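Hand-held grippers: your questions about our comparison
Posted Sat 29 June by Leilani Park
Shares: 60 | Comments: 4

We have had a lot of email since the first write-up in April, most of it asking the same few things. The answers are below. The two grippers we compared are the Kincaid and the Komis, both in the hand-held version with a wrist strap.

Why test them by hand and not on an arm?

It is quicker. Setting up a task on the arm takes us most of a morning, and a fair share of the faults we see then belong to the controller. With the gripper in your hand you learn very fast whether the jaws suit the object. We still put both on the arm afterwards, and those results get their own page.

Which tasks did you use?

Folding a cloth, stacking cups, putting magazines into a file organiser and taking them out again. Each gripper did 200 goes at each task, split between two people. 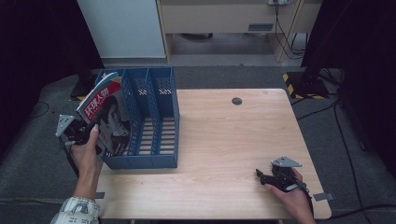 Magazines gave us more trouble than anything else on the list. A single sheet of card is stiff and a hardback book is stiff, but a magazine bends wherever you don't want it to, and the pages slide over each other as soon as you squeeze. The organiser we use has three upright compartments, so the magazine has to be held upright and lined up before it goes down. If the top edge is fanned even slightly, as it is on the copy of 环球人物 with the red header, you need a firmer grip lower down. Glossy covers are worse than matt ones.

Do you need two grippers for that?

No, one will do it. We run it both ways. The second is handy for steadying the organiser or for passing a magazine across, and people get tired less quickly if they can swap sides.

Which one was better?

For magazines, the Komis. Its jaws are wider and the pads have more give. For cups we preferred the Kincaid, which closes more evenly and doesn't tip them. On cloth we could not separate them.

How heavy are they?

The Kincaid is 364 grams without its strap. We don't have a fair figure for the Komis yet, as ours has been fitted with heavier pads.

Does the strap matter?

Yes, more than we expected. Do it up over a sleeve and it creeps round after a while. Tighten it before each set, and stop if your fingers go numb.

Can I use the Vomidard controller with either?

Only the Kincaid so far. The Komis needs an adaptor, and the one we tried dropped its connection twice in one afternoon. Grinus makes another, which we have ordered.

Will you publish the raw results?

Yes, once Keisha Van Dusen has finished checking the labels.

Comments

benchtop_ray
Did you try thin paperbacks? Ours fold at the spine every time with the Komis.

Leilani Park
Not yet. I'll add them to the next round.

m.okell
The cup result matches what we got. Would like to see the grip force numbers.

tessellate
Is the Grinus adaptor the old one or the new one with the short lead?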